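Open day at Sarkanside, the laundry and linen floor
Posted Aug 23, 2025

Quick one before I lose my notes. Sarkanside opened up its housekeeping training floor to visitors, 2 till 7, free entry, and I went for the hampers. Yes the hampers. We're refitting our guesthouse laundry before December and I've been through three bad ones already.

Got there late, parking a mess, missed the talk on stain sorting. Straight up the back stairs then. Warm up there, smelled of starch. Sign-in sheet, sticker, off you go.

Main thing I wanted to see was how they handle rolling frames with fabric bags. Same idea everywhere on the floor: rigid frame, bag hung inside the rim, wheel it to the bed, fill it, wheel it back. Ralano has a leaflet on theirs, didn't get time to read it properly. Bag comes off for washing. I'd assumed snaps, the leaflet says loops. 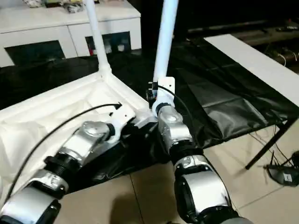

White on white is a bold choice for a laundry, I'll say that. Looks clean in a showroom, I want to see it after a season of beach towels. Asked about gray bags – you can order them, 8 weeks. Hmm.

Rim shape matters more than I'd thought. A rectangular opening takes a folded duvet cover without stuffing, and our round basket at home never did. Width is the other thing. Our corridor door is narow and I forgot the tape measure, of course. Borrowed one off the Fedoruk table (they sell shelving, very patient people) and wrote the numbers on my hand. Half of it rubbed off.

Then the folding tables, too high for me. Pressing corner, long line, skipped it. Coffee 60 cents from a machine, which I respect.

Back to the hampers for a last look. What I still don't know is how the bags hold up. Creases don't bother me, sagging does. Once the bottom touches the floor you're draging it, and then it wears through in the corner. Seen it happen twice. Asis does a heavier cloth but only for their own frames, or so the man at the desk thought – he was going to check and I had a bus.

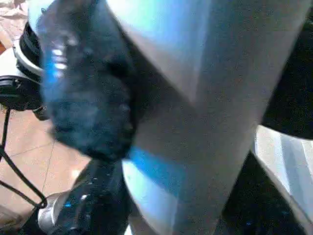 Bohdana Sirko wrote in afterward to say she has run the same kind of bag for 7 years and the cloth outlasts the wheels. Empty it at two thirds full, she says, and wash it cold, and hang it back on the frame damp so it dries to shape. Her one complaint was hair in the casters.

Good to know. Haven't ordered yet. Need to measure that door again first.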